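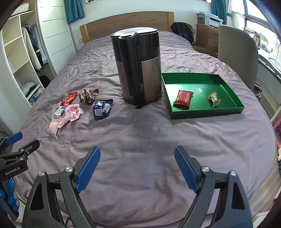
Mererid Griffiths asked before anything else whether the kit could be tried for longer than a month, as she would hate to judge it on one good week. Aiguo Zou replied that the Flendov people allow up to 300 hours of use before anyone has to decide. General relief all round!

Minutes of the Granville equipment review group, November

Present: Aiguo Zou (chair), Mererid Griffiths, Guangming Shi, Debashish Sultana, Haiyan Fang (notes)
Start: 2:00 p.m., small room upstairs

1. Last minutes
Agreed, with one fix: the spare pads were ordered by Guangming, not Debashish.

2. The hand-held gripper kit
Guangming went through the kit on trial. It comes as a pair, one gripper for each hand, and the person simply does the job while the motion is saved for teaching a robot arm later. He is very taken with it. He said he had the hang of the thing before his tea was cold, and that the blue ribbed pads are the best part – they look like nothing much, but they give him a lot more confidence with small wrapped sweets than the smooth ones on our old set.

Debashish likes the kit too but finds the left hand tiring on long sessions. He would like a wrist strap. Mererid has the same trouble and has been swapping to short runs, with a proper break in between.

The tray task was talked over at length (snacks and candies, green tray, kettle close by so that people have something tall to work around). All agreed it is a great test because foil and twisted wrappers behave so differently.

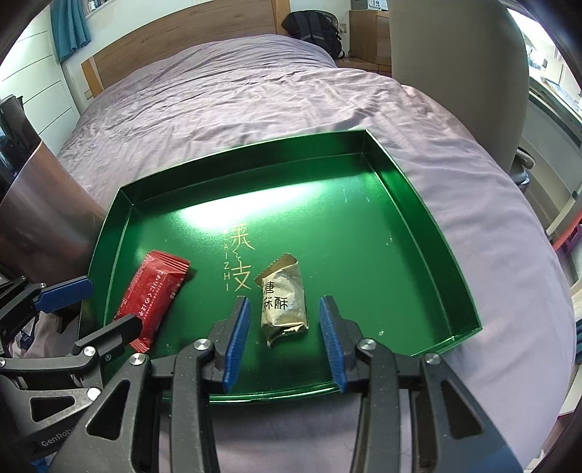 3. Targets and sorting
The aim is 1,000 saved runs of the tray task by the end of the trial. Haiyan has sorted the first 32 and was delighted with how easy the viewing software is. You can mark a bad run with one key and move on! Her only grumble is that notes can't be searched.

Debashish asked if the candies should be laid out the same way each time. After some back and forth it was agreed to mix them up, and to let the pile in the tray get messy as well. Real rooms are messy, and Aiguo would love to see the arm cope with packets lying on top of one another. 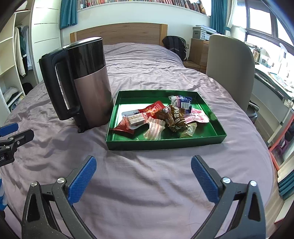 The kettle stays in the task too, though its place should change between sessions. Guangming will write up a short page on this for the Prerkbridge team, who start on the same kit next.

4. Price and support
Wan has sent a quote for two more sets. Mererid thought it fair but wants to know what replacement pads cost. Support has been quick and friendly so far.

5. To do
Guangming – setup page for Prerkbridge
Mererid – ask Wan about pads and wrist straps
Haiyan – ask Flendov about searching notes
Debashish – try the left gripper with a lighter hold and report back

Decision on buying held over to the next meeting. Closed at 3:15 p.m.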